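Moving the workroom to the back of the house

We have lived here for three years and the room I work in has been at the front the whole time. It faces the road, gets the sun from breakfast until lunch, and has the letterbox directly below it. In October I moved everything to the back bedroom. I said I would write up how it went, mostly for my brother, who is thinking of doing the same in his flat.

Why the back room

The front room is bigger, and when we bought the house it seemed obvious. What I hadn't thought about was the bus stop. The number 53 waits outside with its engine running while the drivers change over, and in summer with the windows open I had to stop phone calls until it left. The back room looks over the gardens and a row of garages. There is a dog two doors down, but it keeps regular hours.

The back room is also colder. It has one outside wall more than the front and the radiator is a small one that was painted shut by whoever lived here before. I got the valve moving with penetrating oil and a lot of patience, and it now heats up along the top half. Bleeding it helped a little. I will get somebody in to look at it before the really cold weather.

Walls and floor

The carpet had to go. It was a brown cord carpet stuck straight to the boards, and it came up in strips with the backing left behind. I spent two evenings on my knees with a scraper. Some of the glue would not shift, so I stopped when it was flat enough and put a rug over the worst part.

The boards themselves are fine, apart from one by the door which had been cut for a pipe and never fixed down again. It has two screws in it now. There is still a squeak, but it has moved to the next board along.

For the walls I used a pale grey-green called Skandier, from the cheaper of the two ranges. On the card it looks grey. On the wall it is green in the morning and grey by teatime, and my wife says it is green all day. Two coats covered everything except the patch where a shelf had been, which needed a third. I did not bother with the inside of the cupboard.

The desk and where to put it

I tried the desk under the window first, as everyone does. The light is good there but the sill is low, so anything pushed to the back of the desk touched the glass, and by four o'clock I was looking at my own face. It then went against the chimney breast, where it stuck out past the alcove and I caught my hip on the corner every time I came in. It is now side-on to the window with the short end against the wall. I can see out by turning my head, and the lamp goes on the left.

The old desk lamp was a Gorno with a spring arm that had gone slack. I tightened it as far as it would go and it still sank slowly over an hour. I replaced it with a plain clip-on one and gave the Gorno to my neighbour Higinio Huerta, who mends things. He had it standing up straight by the weekend, which was slightly annoying.
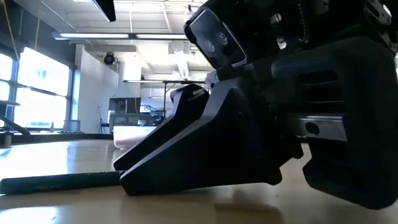
Sockets and cables

There is one double socket in the room and it is behind the door. I am not going to have the walls chased out just after painting them, so for the time being there is a long extension lead clipped along the top of the skirting board. It goes round two corners and comes up behind the desk. The clips are the sort you tap in with a small hammer, and I bent a good many of them.

The internet was worse. The signal in the back room comes and goes with the kitchen door. I moved the router to the landing, on top of the bookcase, and that was enough.

What it cost

Just over 200 pounds, with the paint and the rug making up most of it. I already had the brushes and the scraper. The shelves are the same ones as before, cut down to fit the alcove, and I have kept the offcuts in case they are useful.

The front room is now a spare room with nothing in it except a folding bed and four boxes of books I haven't found space for. We have started leaving the washing in there to dry, because it gets the sun. My wife would like it to be a dining room. We don't own a dining table, so that will have to wait until after Christmas.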